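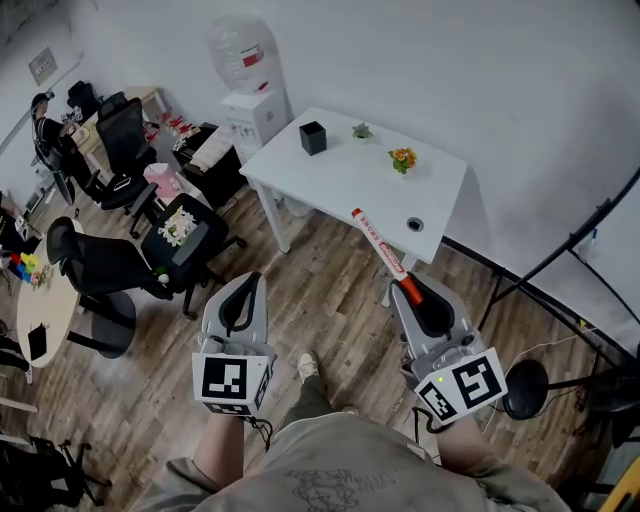
Prurnanbridge: The Complete Television Series
DVD Library Edition

Published by Vellwood Home Archive
Distributed by Kinsella Educational Media

Price: $71.00
Format: DVD, boxed set
Availability: In stock
Released: May 2018

Product Overview

Vellwood Home Archive offers the complete run of Prurnanbridge, the family drama in which Ásdís Lauritsen made her first appearance as an actress. The set contains all 53 episodes, presented in original broadcast order and restored from the studio's master tapes. Three seasons are included, together with the pilot in the version submitted to the network, which differs from the first broadcast episode in its opening titles and in the casting of the schoolteacher.

The series follows the Harrow family, who move from the city to the river town of Prurnanbridge to reopen a closed hotel. Lauritsen played Nell, the youngest daughter, from the first episode to the last. She was in elementary school when she was cast and had no earlier acting credits apart from a local radio commercial. Nell was written as a minor part. By the middle of the first season the writers had begun to build full episodes around the character, and Lauritsen's name was moved into the opening titles at the start of the second.

The Library Edition is intended for public libraries, schools, and universities with programs in film, television, or performance. It may also be purchased by individuals.

About the Performer

Ásdís Lauritsen was raised in Clodberg, where her mother taught music and her father managed a movie theater. She came to the attention of the producers through an open call held at the theater, which she attended in order to keep an older cousin company. The cousin was not cast. Lauritsen was asked to read a short passage and was invited to a second audition in the same week.

During the production of Prurnanbridge she attended school on the studio lot. She has spoken in interviews of the difficulty of returning to an ordinary classroom when the series ended, and of her decision to stop acting until she had finished high school. She returned to television as a guest performer in several police and hospital dramas before taking the leading part in the legal series The Second Clerk. Her later stage work includes two seasons with the Clodberg Repertory Company, for which she has also directed.

Lauritsen recorded new commentary for this edition. She did not take part in the earlier videotape release, which included only selected episodes.

Contents of the Set

Season One
All episodes of the first season, with the pilot in both versions. Optional commentary by Ásdís Lauritsen is provided for the pilot, "The Ferry Bell," and "A Room for Mr. Tolliver."

Season Two
All episodes of the second season, including the two-part story "High Water," shown here in two parts as first broadcast. The shortened single-episode version prepared for repeat showings is not included.

Season Three
All episodes of the third season. The final episode, "Keys at the Desk," has been restored to its full length. Scenes removed after the first broadcast were recovered from a tape held by the director and are of lower picture quality than the rest of the episode.

Supplementary Disc
Screen tests, network promotional spots, a filmed interview with Lauritsen, and a short program on the music of the series. The screen tests have no captions in their original form; captions have been added by the publisher.

Printed Companion
A 100-page book containing an episode guide, cast and production credits, an essay on child performers in family drama, and a selection of studio stills. The companion is bound in paper and is not sold separately.

Technical Information

Region: 1 (United States and Canada)
Picture: Color, original 4:3 aspect ratio
Sound: Mono, English
Captions: English, for the deaf and hard of hearing
Packaging: Hinged disc cases in a cardboard slipcase
Disc labels: Season, disc number, and episode titles

The picture has not been cropped or widened. Customers viewing the series on a widescreen television will see black bars at the left and right sides. Television sets should be adjusted to display the original ratio.

Sound was transferred from the master tapes and cleaned to reduce hiss. In the episode "Lantern Week," a brief loss of sound occurs during the parade sequence. The same fault is present on all known copies, and the disc should not be returned for this reason.

Two songs heard in the second season could not be licensed for home release. They have been replaced with instrumental music by the original composer. The affected episodes are marked in the printed companion.

Editions and Permitted Use

The purchase price includes the right to lend the discs to library patrons and to show them in face-to-face classroom teaching. It does not include the right to hold a public screening, to charge admission, or to place the episodes on a campus network.

Institutions wishing to hold a public screening should apply in writing to Kinsella Educational Media before the event is announced. Applications should state the name of the institution, the episodes to be shown, the expected attendance, and whether admission will be charged. A separate fee applies.

Clips may be used in student presentations given in class. Requests for clips to appear in published or broadcast work are handled by Vellwood Home Archive and should be sent with a description of the project.

Cataloging

Catalog records are available at no charge to institutions that purchase the set. The records list each episode by title, together with the principal cast, writer, and director. Libraries that shelve the seasons separately may request individual records for each season. Please include the purchase order number with the request.

The Library Edition is supplied without security tags or spine labels. Space has been left at the foot of each case for a call number.

Ordering

Orders may be placed through this page or by purchase order. Purchase orders are accepted from schools, colleges, and public libraries in the United States. Individual customers are asked to pay by credit card at the time of the order.

Orders are sent by ground mail from the Kinsella warehouse in Clodberg. Orders to Alaska, Hawaii, and Canada require additional time. The warehouse closes for inventory during the last week of December, and orders received in that week are processed when it reopens.

Returns and Replacement Discs

Unopened sets may be returned for a refund of the purchase price. The customer is responsible for return postage. Opened sets may be exchanged only when a disc is faulty or missing.

Libraries may buy single replacement discs for those lost or damaged in circulation. Please state the season and the disc number printed on the label. Replacement copies of the printed companion are supplied while stock remains.

Related Titles

The Second Clerk: Season One
Clodberg Repertory Company: Recorded Performances
Growing Up on the Lot: Young Performers in Television

Questions about this title should be directed to the Library Sales Office, Kinsella Educational Media. Please quote the full product title in all correspondence.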